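Why does ketchup come out all at once? My food science project, and how it took over our kitchen

So the brief for our spring project was "investigate an everyday material", and I think most people in my year picked something sensible like concrete or wool. I picked ketchup. Partly this is because I eat a lot of it, and partly because my gran in Nernport has a long-running argument with my uncle over whether you should tap the bottle on the side or whack it on the bottom, and I wanted to settle it before the Easter visit.

A bit of background first. Ketchup is what's called a shear-thinning fluid. If you leave it alone it behaves almost like a solid, and it'll sit in an upturned bottle quite happily without moving. Push it hard enough and it suddenly gets much runnier, and then you've got a lake of it on your chips. The thing that makes it do this is mostly the tomato itself – tiny bits of plant cell and pectin tangled up together – plus whatever thickener the maker has added. Paint does something similar, and so does toothpaste, and I got a bit carried away reading about paint and lost most of a week of March to it. My supervisor Mechthild Sutter wrote "ketchup??" in the margin of my first draft next to the four paragraphs on emulsion, so those have gone.

What I wanted to find out was simple enough. Does it matter how thick the sauce is to begin with, does it matter how warm it is, and does shaking beforehand make any difference?

For the sauces I used a shop one and two I cooked myself. The first homemade batch was 400 g of tinned tomatoes with vinegar, sugar, salt, a little onion powder and a clove, simmered until it coated a spoon. I didn't sieve it and it had pips in it, which was a mistake I'll come back to. The second batch was the same recipe but blended and sieved, and simmered for longer with the lid off. It smelled amazing! It also spat all over the wall behind the hob, and I would like to say sorry again to my flatmates on Stileseck Road, especially as I used the good tea towel.

The test itself was a slump test, which is borrowed from the people who pour concrete (so perhaps I should have picked concrete after all). You fill a short tube with the sauce, stand it on a flat plate, lift the tube straight up and see how far the pile spreads. A thick sauce stays up like a sandcastle and a thin one goes flat. I did 6 goes for every sauce at each temperature, fridge and room, and then the whole lot again after shaking the jar hard. If you're thinking that's an awful lot of washing up, yes, it was.

I wanted to talk about squeezing too, as hardly anyone I know buys glass bottles any more. With a squeezy bottle you're supplying the push yourself, so you get past the sticking point straight away and can stop when you like. With glass you're relying on gravity plus whatever violence you can add, and gravity on its own often isn't enough to get things started.
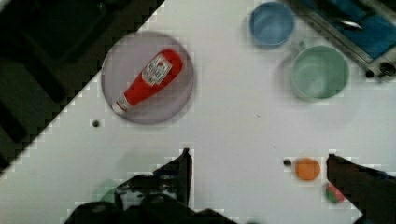 Eberhard thought I was being unfair to glass and said so at the halfway presentation. His point was that the squeezy sort has its own problem, which is the watery stuff that comes out first if it's been standing, and that a project about how ketchup flows ought to deal with that before it started handing out prizes. I was a bit put out at the time but he was right, so I added a section on it.

The watery stuff is called serum, and it's just liquid that has worked its way out of the tangle of tomato bits. I left a spoonful of each sauce on kitchen paper and measured how wide the damp ring got. The unsieved batch was by far the worst, with a big pinkish halo by teatime. The shop sauce hardly leaked at all. My second batch was somewhere in the middle, and a good shake mixed it back in for a while.

On to the slump results. Fridge-cold sauce spread less than room temperature sauce every time, though the gap was smaller than I'd expected. Shaking made a clear difference to the shop sauce and to my second batch, and both spread further straight afterwards. The unsieved batch was all over the place. I think the pips were catching on the rim of the tube as I lifted it, and I wouldn't trust those numbers at all.

There are things I'd change. My tube was cut from an old Skikimus drink bottle and the edge wasn't perfectly level, so some of the piles leaned. I lifted it by hand, and I'm sure I was getting quicker at it towards the end of the evening. I'd also like to try more vinegar and less sugar, and to let a batch stand for over a month and see what the serum does.

As for my gran and my uncle, I can't give either of them the win from this. I tested shaking, and neither of them shakes. What I'd tell them both is to put the lid on, give it a proper shake, and then pour. Gran's answer on the phone was that she's been hitting the bottom of the bottle since before I was born and she'll carry on, thank you.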